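Snack table season is open again!

March 15, 2025

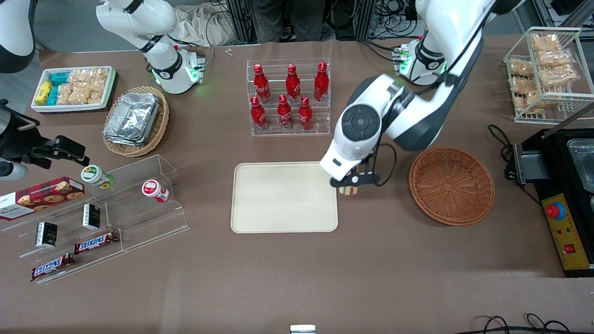
A little layered sandwich just above the empty cream tray, with the biscuits, bottles and foil boxes round the edges.

I have been looking forward to this one for weeks. I love a proper help-yourself table, the sort where you go up for one thing and wander off with four, and I do think the laying out is half the fun (possibly more than half, if you're me).

The stepped acrylic stand is my favourite thing on it. I used to put everything flat, and the little boxes always got lost behind the big ones. With the steps you can see the lot! The small drinks went on the upper step, the two black boxes with the white and gold labels on the middle tiers, and the red box of chocolate-chip cookies at the left end, where I can reach it without leaning over anybody.

The foil takeaway containers live in the wicker basket. Mine is an oval one from Branero, and I've had it so long that I can't remember what it was bought for. Bread, I should think. It holds a good stack and looks so much nicer than a carrier bag.

Then the packets – yellow and teal wrapped bars at one end of the white tray, clear bags of golden crackers filling the rest. I tried mixing them up last March and people just dug about, so now they get their own ends.

The sandwiches are the layered kind with a dark green filling, and they get the cream tray all to themselves. Graça Matos put me on to keeping that one clear until the last minute, as the bread edges dry out horribly if they sit. Mine stay under a damp tea towel in the kitchen until the kettle's on. Two layers of filling is plenty, by the way. I got greedy once and did three, and they slid apart in people's hands!

Next time I want to try something warm, perhaps little cheese pastries, if I can find a dish that fits beside the basket. Do tell me if you've got a good recipe for those.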